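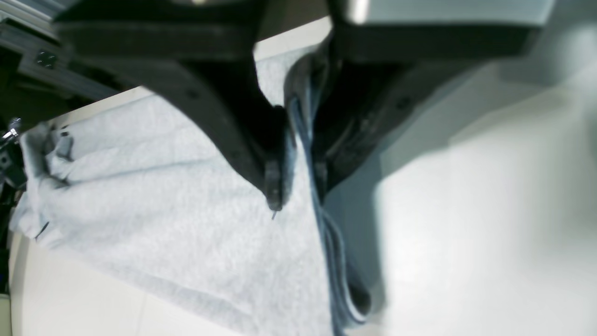
Vadthorpe gripper comparison

The Vadthorpe gripper comparison is a series of trials in which different robot grippers are tested on the handling of clothes and other soft textiles. It was started by the engineer Tove Hauksdóttir at the Vadthorpe workshop and is carried out on a table with two arms. The results are used by the small company Tendport when it chooses fingers and cameras for its folding stations.

Background

Textiles are difficult for robots. A box keeps its shape when it is gripped, but a shirt changes its shape with every touch, and a thin cloth lying flat gives the fingers very little to hold. Earlier work at Vadthorpe used suction cups, which lost most knitted fabrics after a short lift. Hauksdóttir and her colleague Nassoro Muli therefore decided to compare only grippers with two fingers.

Equipment

Both arms stand at the same long side of a white table and can reach a garment together. The first series was made with flat white plastic fingers that move in parallel. A later series used narrow black fingers, which taper to a small tip and can take a single fold of cloth. Small cameras are fitted near the wrists, so that the operator sees the point of contact from close by. The controller is the Pestov model with 2 channels, one for each arm.

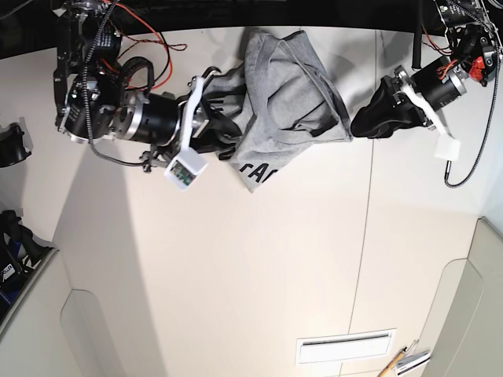

Both arms holding a grey garment with the white parallel grippers.

Method

A full series has 480 attempts, divided between garments of different weight. Each garment is dropped on the table from the same height and is not straightened by hand. The arms must then find an edge, grip it, lift it and keep hold for 24 seconds. An attempt is counted as failed if the cloth slips, or if the fingers close on nothing. Double layers are noted separately - a gripper that takes two layers when one was wanted is not considered to have failed, but it receives a lower mark.

Pinch grip 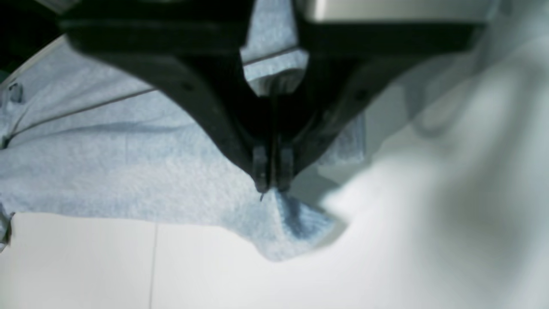
The pinch grip is the simplest of the grips in the comparison and also the one most discussed. The fingers come down open, press lightly on the cloth and close, without looking for an edge first. On fleece it works well in most positions, as the raised surface gives friction. When narrow fingers close on light blue fleece, the cloth rises in a small peak under the tips and lines of tension run out from it. Muli uses the direction of such lines to judge in which direction the cloth will slide when the arm begins to lift. On smooth woven cotton the same grip is much less reliable, and over 57 attempts were repeated with more pressure before the marks were accepted.

Lifting and hanging

After the grip comes the lift, where a part of the garment hangs freely while the rest remains on the table. Heavy knitted pieces pull strongly on the fingertips at this stage. Inger Ketilsson, who wrote the control program, made the lift slower in its first part, and the number of slips became smaller. The view of the wrist camera can be partly covered by hanging cloth, so a second view from another place is recommended. 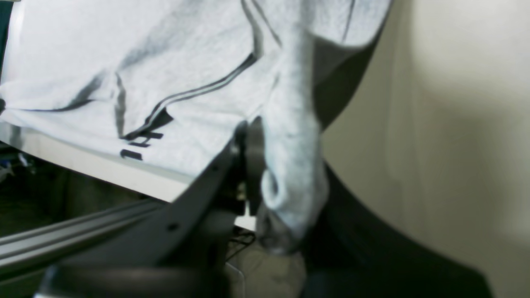 A hanging fold of a light grey knitted garment at the black gripper.

Reception

The method was described in a workshop report by Hauksdóttir and Ketilsson and has been repeated at Steinarsdóttir, a maker of sewing equipment. Unnur Eyvindsson, who led the repetition, found the same order between the fingers but criticised that only dry garments were used. A series with damp textiles is planned for June.

See also

Cloth manipulation
Parallel gripper
Wrist camera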